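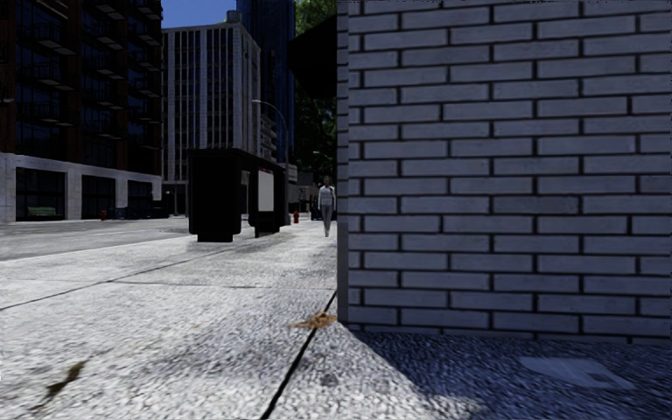 Evening walks may slow memory loss in older people, study finds

People over 65 who walked for half an hour in the early evening kept their memory better than people of the same age who did not change their habits, according to a study carried out in the town of Kavport.

The researchers say that the effect was modest but clear, and that it appeared also in people who started walking late in life. They hope that the result will help family doctors to give more exact advice to patients who are worried about becoming forgetful.

The study was led by the Jiseck Institute, which has followed the health of older residents in Kavport and in the neighboring district of Sang for several years. In total 2,334 people took part. All of them lived in their own homes at the beginning, and none of them had a diagnosis of dementia.

From this larger group, 794 people were chosen by lot and asked to walk for 30 minutes on at least 4 evenings every week. They could choose the route and the speed. The others received the usual printed advice on diet, sleep and blood pressure, and were told to live as they did before.

Every participant took the same memory test at the start, and again at the end of each year. The test includes learning a list of words, repeating a short story after a pause, and drawing a simple figure without looking at it. A nurse also measured weight and blood pressure, and asked how the person had slept during the last month.

After four years the scores had gone down in both groups, which is normal at this age. In the walking group, however, the scores went down more slowly. The difference was largest in the part of the test where people must repeat a story, and it was almost not there in the drawing part. The researchers cannot yet explain why one kind of memory should profit more than another.

They also looked at the time of the day. Some members of the walking group could not go out in the evening because of work or family duties, and they walked in the morning instead. Their scores were also better than in the group that received only the printed advice, but the advantage was smaller. The institute believes that sleep could play a role here. Those who walked in the evening reported that they fell asleep faster and woke up less often in the night, and good sleep has been connected with memory in earlier work.

The report warns against reading too much into this point. The morning group was small, and its members were not selected by lot, so they may have been different from the others from the beginning. A person who still has a job at 68, for example, may be healthier than a neighbor who had to stop working at 60.

Another weakness is that the walkers reported their own activity. Each of them received a paper diary with one line for every day, and the diaries were collected at the yearly visit. A smaller number also wore a step counter for two weeks. In most cases the counter and the diary agreed well, but there were people who wrote down more walks than they took. The researchers kept these people in the calculation, because in real life patients also do not follow advice perfectly.

Not everybody stayed until the end. Some moved away, some became ill with other diseases, and some lost interest, especially during the first winter. The report says that more people left the walking group than the other group. If those who left were also those whose memory was becoming worse, the result would look better than it is. The authors made several additional calculations to test this possibility. The difference became smaller in each of them, but it did not disappear.
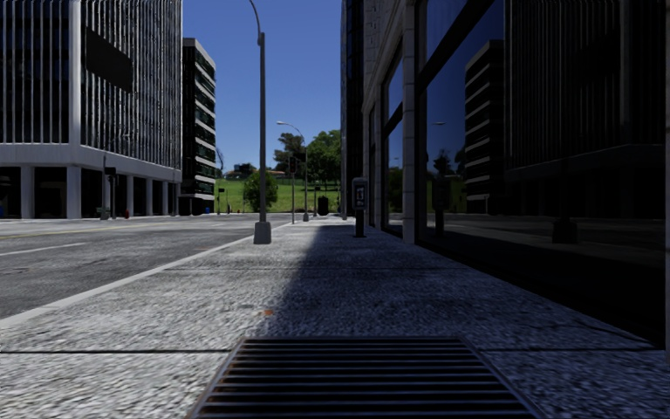

Privano, a support association for families living with dementia, welcomed the findings but asked for caution in how they are presented. It said that relatives often feel guilty when a parent becomes ill, and that they should not be made to believe that more walking would have prevented it. "A person can do everything right and still get this disease," the association said in a written comment. It added that it would like to see a similar study with people who already have a diagnosis, and with the husbands, wives and children who take care of them.

The institute agrees that its work says nothing about treatment. The participants were healthy at the start, and what was measured was the normal decline of memory, which is a different thing from dementia. During the study a number of people in both groups did receive a diagnosis, but there were too few of them to make a fair comparison. To answer that question, the researchers say, one would need to follow the same people for a much longer time.

There are several ideas about how walking could protect the brain. Regular movement improves the flow of blood and helps to keep the blood pressure down. It can also lower inflammation in the body, and it has an influence on mood. In the Kavport study, people who walked reported fewer days on which they felt sad or without energy. Since low mood makes it harder to concentrate, a part of the better scores may come from this side.

Company may be important too. The participants were free to walk alone, but many of them soon found a partner or joined a small group. Those who usually walked with another person had slightly better scores than those who walked alone, and they also missed fewer evenings. The report does not say whether the conversation itself has an effect, or whether company only makes it easier to put on the shoes when the weather is bad.

Speed, on the other hand, made little difference. People who described their pace as slow did nearly as well as those who called it brisk. Participants who used a stick were also included, and their results followed the same pattern, although the group was small. The researchers consider this one of the more useful findings, as many older patients believe that exercise must be hard to be of any value.

Safety was recorded during the whole period. Falls were slightly more frequent in the walking group in the first year, mostly in the dark months, and afterwards there was no difference between the groups. After the first winter, the participants were given a small lamp to fasten on the coat, and they were advised to take the walk before dinner when the days are short. People with heart problems, or with pain in the chest or legs when they walk, are advised to speak with a doctor before they begin with a new routine.

The next stage of the work is already planned. The institute will invite the same participants for a new test in two years – including those who left the program early, if they agree to come. It also wants to find out how many of them continue to walk now that nobody collects the diaries. In addition, a brain scan will be offered to a part of the group, so that changes in the memory regions can be compared with the test scores.

A second study, in Sang, will look at shorter walks. Many people in the first study said that 30 minutes was too long for them on some days, and that they would prefer to go out twice for a shorter time. Six clinics in the district have agreed to take part, and they will begin to invite patients in September. The new participants will be divided into three groups, with one long walk, two short walks, or no change in habits.

Until these results are ready, the institute does not recommend any special program. Its advice to older people in the region is to choose a form of movement that they like and can repeat on most days of the week, and to tell their doctor if they or their relatives notice a sudden change in memory. Such a change can have many causes, among them infections, a lack of vitamins and side effects of medicines, and a part of them can be treated well when they are found early.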